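Home | Issues | Authors | Submit | Contact

This site uses cookies to remember your reading preferences. Accept | Manage settings

4. Kitchen Tasks in Simulation

4.1 Setup

The question raised in Section 1, whether a general-purpose machine can be trusted with ordinary kitchen work, was studied first in a simulated kitchen. Simulation does not settle the matter, but it allows the same chore to be tried many times without damage to doors or dishes. The Elano kitchen set was used throughout, with a two-armed robot working at counter height. Control policies were trained at Dinstead on 1000 demonstrations and then tested over 2714 trials with no human correction.

Chores were divided into two groups. The first involves parts of the kitchen that are fixed in place, chiefly cabinet doors. The second involves items that must be gripped. Both demand contact at close range, where the gripper itself hides much of what the robot needs to see. For this reason the policy receives a wide view of the work area together with close views along the gripper fingers (Figure 5).
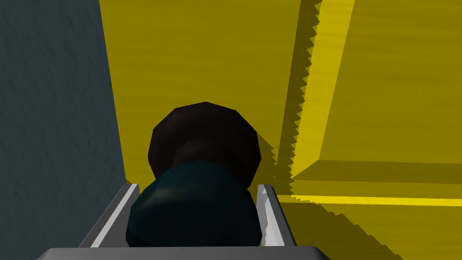
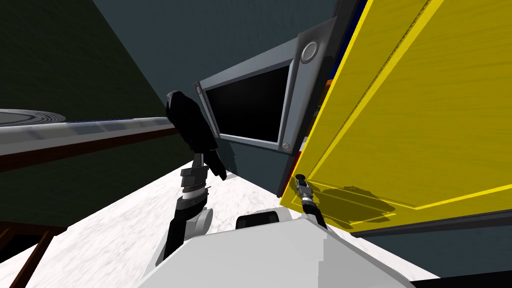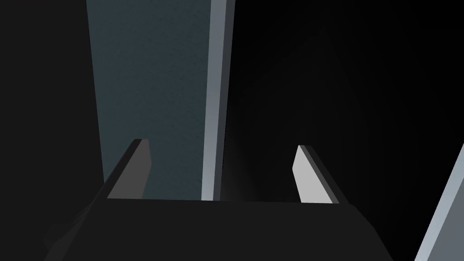
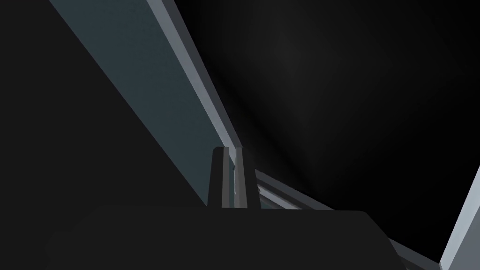 Figure 5. Rendered views from the simulated kitchen. First: close view of a dark teal and brown object at the gripper. Second: wide view with the cabinet door open and the built-in microwave behind. Third and fourth: close views with nothing between the fingers.

4.2 Observations

Doors proved harder than the authors expected. A person opening a cabinet shifts weight and grip without thinking, and will step back to let the door pass. The robot has to plan for the swing before it begins, and a poor starting position was seldom recovered later in the trial. Small items caused a different kind of trouble - the approach was often sound, but the fingers closed too early.

Lighting also mattered. In the close views, large areas may be almost black while a single edge or finger is bright, and policies trained only under even light did poorly in such conditions. Adding varied light to the training set, as proposed in the Durán report, reduced these failures but did not remove them.

4.3 Limits

The results should not be read as evidence that household work is within reach. A trial was scored on one chore alone, and a usable kitchen assistant would need to link 2 or more without a reset. Tests on physical hardware at Mornham, begun in March, will be reported separately.

Correspondence: Lautaro Bravo, Dinstead

Related articles
Door Opening With Two Arms: A Review
Shop-Floor Sorting Under Poor Light
Measuring Grip Errors in Simulated Kitchens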